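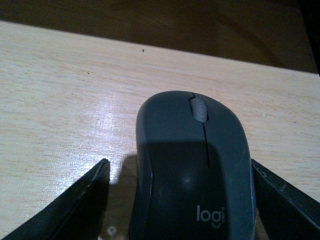
tremdale_tim
You want a mouse mat, even on a desk like that. I went without one for years on a light laminate top and ended up with a shiny patch where my hand goes. It won't come out with anything.

Istov77
Replying to the above. Was that real laminate or a foil wrap? Proper laminate is hard to mark. I've had mine since I moved in and there isn't a patch anywhere on it.

tremdale_tim
No idea, it was sold as laminate. Flat pack, light oak colour. You can only see the patch with the window behind it.

deskbound_original
I started this so I'll put the question again, as it was only in the title. The mouse is a grey wireless one and the desk is a pale laminate with a fine grain. The pointer jumps when I move slowly, mainly in spreadsheets when I'm trying to get hold of a column edge. Fast movements are fine. Is it the desk or the mouse? I'd like to avoid a mat if I can, the desk isn't very deep and I write on it as well.

Amomum
Could be the feet. Turn it over and look at the pads. If they've worn down or have fluff stuck round them it will drag and then let go, and that feels like jumping.

Grimshaw_B
It's more likely the receiver. If yours is plugged in at the back of the computer, move it to the front or put it on a short extension lead. Mine did the same until I moved it away from the external drive. Took me two months to find that out and I'd bought a mat by then.

Istov77
Agree with Grimshaw_B. People blame the desk every time. An optical mouse should be fine on wood grain, it's plain white gloss and glass that cause trouble.

tremdale_tim
Don't agree with that. Mine was bad on the oak effect and good on a magazine, same mouse, same receiver, same afternoon. Try a sheet of paper under it before you start buying leads.

deskbound_original
Tried the paper. It is better, but not completely. Cleaned the feet as well, there was a ring of grey muck round the front one. The receiver is at the back, so I'll move that tonight.

Amomum
Check the battery while you're at it. Mine gets jumpy a good week before the light comes on.

papertray
If it does come down to a mat, get a thin cloth one and cut it down. I did mine with a craft knife and a steel rule to 200 mm square. The edge frays a bit but it leaves room for a notepad, and you can roll it up when you want the desk clear.

Grimshaw_B
200 mm is too small unless you turn the speed right up. I'd be off the edge all day.

papertray
Depends how you work. I hardly move my wrist.

deskbound_original
Update. Receiver is now at the front and the battery is new. It's much better on the bare desk, though there's still an odd skip if I go very slowly left to right, along the grain. Up and down is fine. I can live with it for now.

tremdale_tim
Along the grain is what I had. Keep an eye on that patch.

Istov77
Or wipe the desk down now and again and it won't get one. Damp cloth, bit of washing-up liquid, dry it straight after. No spray polish, it leaves a film and the feet pick it up.

deskbound_original
I have been using spray polish. Will stop that and report back.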